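Waiting for the Dryer: A Study of the Shared Laundry Room at Cammont Hall

Project report, Introduction to Field Research

1. Why laundry

Our course asked every group to study "a shared resource under pressure." Other groups picked groundwater and city parking. We picked the laundry room in the basement of Cammont Hall, partly for the research value and partly because two of us were already down there most evenings with a full bag and nowhere to put it.

Cammont Hall has 19 washers and dryers for everyone who lives in it. On paper this is plenty. The housing brochure calls it "generous," a word the brochure also uses for the closets.

We wanted to find out three things. When do people do their laundry? How long does a finished load sit in a machine before its owner comes back? And what do other residents do about it in the meantime?

2. Method

We watched the room in shifts for 30 days in the spring term, ending in April. One of us sat on the folding counter with a clipboard and wrote down when each load went in, when the machine stopped, and when the clothes left. We also put up a paper survey beside the door. The survey had a pen on a string until the fourth day, after which it had a string.

We did not write down names or room numbers. We did not touch anyone's clothes, though there were evenings when this took real discipline. If a resident asked what we were doing, we told them, and they usually moved to a machine farther away. We admit that this may have changed the results.

The Zelis booking app, which the building brought in last fall, gave us a second source. Residents can use it to reserve a machine for a set time. The app holds the booking whether or not the person shows up, so its records tell us what people meant to do, and our clipboard tells us what they did.

3. What we found

Sunday evening is the worst time to do laundry. We had been warned that a finding everyone already knows is still a finding, so we report it with pride. The room starts filling after lunch, and by 7 p.m. there is a line on the stairs.

Most residents have a favorite machine and will wait for it. The dryer in the far corner, a Zavel with a dented door, was in use nearly every time we looked, while the newer one beside it sat idle. Survey answers said the old one "runs hotter." We tried both with the same towels and could not tell the difference, but our towels were not very good to begin with.

The biggest source of trouble is the abandoned load. There is no written rule, but there is a strong unwritten one: after a decent wait, you may take out a stranger's clothes and set them on top of the machine. You may not fold them. Folding was described in the survey as "creepy," "a power move," and "fine if it's towels."
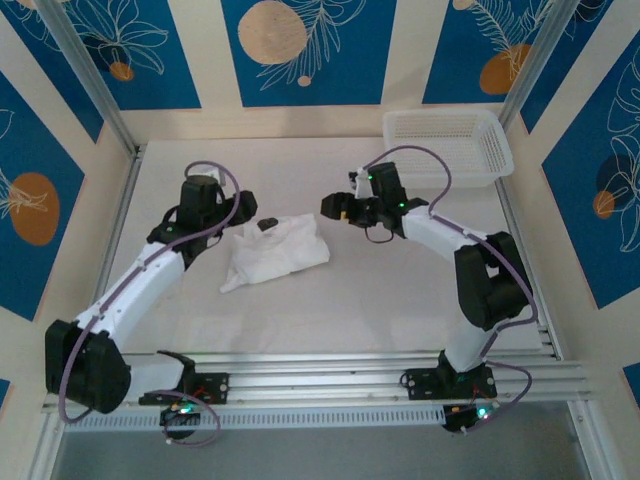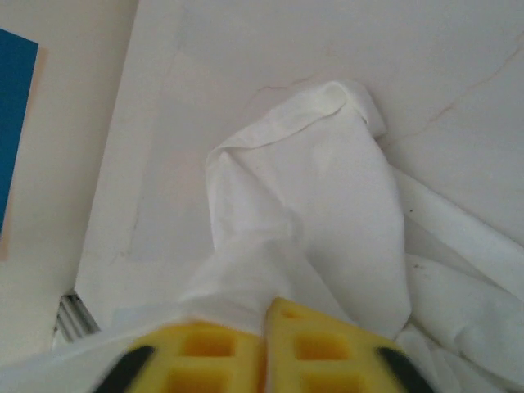
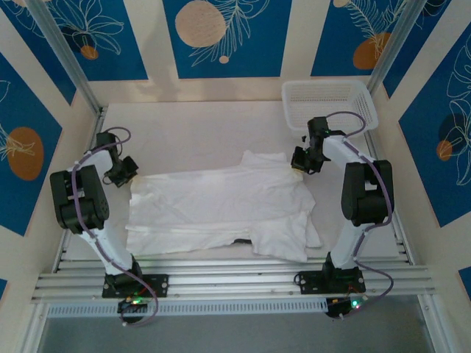
What counts as a decent wait depends on who you ask. Residents who said they often forget their own laundry thought a half hour was fair. Residents who never forget thought 2 minutes was fair, and several of them had written this in capital letters.

The bookings were no great help. People reserved a slot, missed it, and then used whichever machine was free an hour later, which had often been reserved by somebody else. The app sends a reminder, but it sends it when the slot starts, and by then a person with a bag of laundry and three flights of stairs is already late.

4. Cost

We asked the housing office what it would take to add another washer and dryer. The quote they had on hand, from a supplier called Biwott, was $4000 with the plumbing. They told us this in the voice of people who were not going to do it, and we thanked them.

Moving the reminder to before the slot would cost nothing that we know of. Neither would a shelf. At present, clothes taken from a machine go on top of it, then slide down behind it, and we believe this explains a good share of the notes taped to the wall about missing socks.

5. Limits of the study

We covered one building in one term. We had no night shift after midnight, so anyone who does laundry at 3 a.m. is missing from our data and may prefer it that way. The survey was answered mainly by people who were angry while holding it.

We also disagreed among ourselves over when a load counts as abandoned if the owner comes back, looks at it, and leaves again. We ended up giving this its own column.

6. Recommendations

Put up a shelf with baskets, one for each dryer. Change the reminder in the app. Cancel a booking if the machine has not been started ten minutes into the slot. Post the decent wait as an actual number, in large type, next to the door. We suggest fifteen minutes, which pleased neither side of the survey.

The full tables and the survey sheet are in the appendix. The pen has not been returned.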